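Budget for a second two-arm bench?

Janik
6 Nov 2018

Hi all! I've got one bench with two arms sorting rolls of tape into a basket, and I've been told I can have a second one in April if I hand in a sensible number. The Drivbridge quote covers the arms and nothing else – no rail, no posts, no wrist cameras. What am I going to forget?
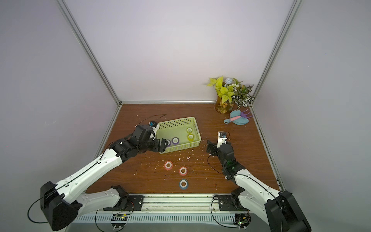 Bench one, tape rolls and the green basket

I'd like the new one to match, so we can swap parts between them.

Adelmo Santoro
Cables and grippers! I put down 146 for spare cables on our last build and went through almost 330. Get spare gripper fingers in the same order too, ours took 26 days to show up on their own. And price the mounting plates before you sign anything (mine were extra, grr).

berchtold_k
just buy used

Merkitz
Used is fine for the aluminum posts, I wouldn't do it for the arms. Ask Drivbridge if the warranty starts at shipping or at setup – we lost six weeks of ours that way.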